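Community Help – Household and Tenancy
Reading time: 3 minutes

Storage charges on a furnished lease at Clostetgate

Posted by Pangaribuan

I would be grateful for guidance on an itemized statement received at the end of a furnished lease in the Clostetgate building. The managing agent, Elholm, has deducted $219 from the deposit under the heading "soft furnishings and baskets, deterioration." The inventory signed at move-in lists these items by name only, with no note of their condition. The lease ran for two years and the full deposit was $1,258. I should like to know whether such a deduction may be disputed, and in what form the dispute should be made.
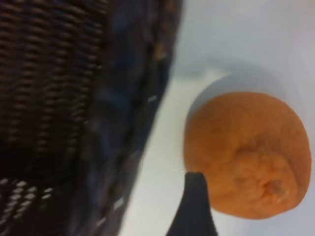
Dark woven basket with blue along its side.

The agent has asked for a written reply. I have not yet sent one.

Hidayah Nasution

The first matter to settle is whether the agent can show the condition of the goods at the start of the lease. An inventory that gives only the name of an item is weak support for a claim of deterioration. You should write to Elholm and request the following:

– a copy of the signed inventory, including any later pages
– any dated photographs held on file
– the purchase price and age of each item charged

Ordinary wear is generally treated as the landlord's cost. A basket kept in daily use for two years will show some wear, and a charge at full replacement value would be difficult to defend. Please note that the rules differ from state to state, and your local housing office can confirm the deadline for a reply.

Keep the letter to one page. State the sum in dispute, the sum you accept (if any), and the date by which you expect a response. Send it by a method that gives you proof of delivery, and retain a copy.

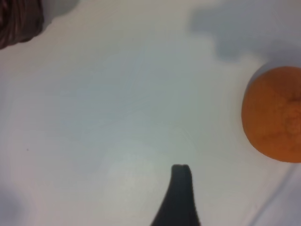
Deposit letters should be supported by your own records wherever these exist. If you have none from the start of the lease, photographs taken at the end still carry weight. They should be taken in daylight, with one general view of each room followed by close views of any item named in the statement. For small articles, a plain background is preferable; a smooth, pale surface with a matte finish will serve well, as marks on the article are then easier to make out. Label each photograph with the room and the inventory line.

Grunilon

I had a similar charge and they dropped it to $155 after one letter. I did not have photographs. It took around 8 weeks. I would ask for the receipts first.

Comments

Pangaribuan: Thank you both. The request for the inventory and purchase records has been sent.

Grunilon: Please post the outcome when you have it.

Hidayah Nasution: If the reply contains a revised figure, check whether it covers cleaning as well. These are sometimes combined on the second statement.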